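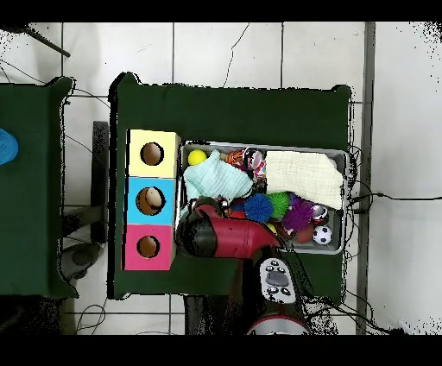 Toy tray and the yellow, blue and pink boxes on the green table

Kisalen Toy Library – Minutes of the Fall Meeting
Saturday, October 15, 2022, Trorkbridge branch

Chair: Maëlle Fehr. Minutes: Aoi Yagi.

1. Minutes of the June meeting
Approved with one correction: the Gosling shelf is for ages three and up, as the label says.

2. Loans
Maëlle read out the numbers and there was a small cheer. 1,447 loans since January, against 962 for the same months last year! Puffer balls and anything spiky go out the fastest and come back the latest. Agreed to buy more, up to $160, and to get plenty of colors – the bright green and the purple are the ones kids ask for by name.

3. Sensory and sorting sets
Long and very happy discussion. The three boxes with the round holes are a hit with the toddler group, and several parents have asked where they can get them. Agreed to keep yellow, blue and pink together as one loan and never split them up. The egg-shaped ball is to be listed on the card with the boxes so it gets checked in too.
Question from the floor about whether balls and soft things should go out together. Most people liked the mix, as a child who is tired of rolling a soccer ball can go straight to a towel or a soft cloth. Left as it is.

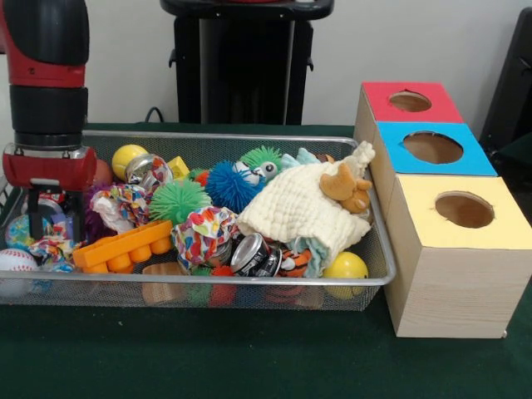
Maëlle would love to see more everyday textures in the baskets, and the room agreed. Smooth wood next to crinkly cloth next to fuzzy tiger is exactly what the babies' hour needs. Cans are a different matter: after some back and forth, agreed that no metal can goes home on loan until Aoi has checked the edges. Heart-print fabric squares to be washed after every loan, plush on the gentle cycle.

4. Storage
The Prevance shelving quote came in at $300, delivery included. Accepted. Wire baskets to go on the lower two shelves, trays above.

5. Any other business
Stray building bricks: please put them in the brick tub by the door, whatever set you think they belong to.
Aoi to send round the new loan cards for comments.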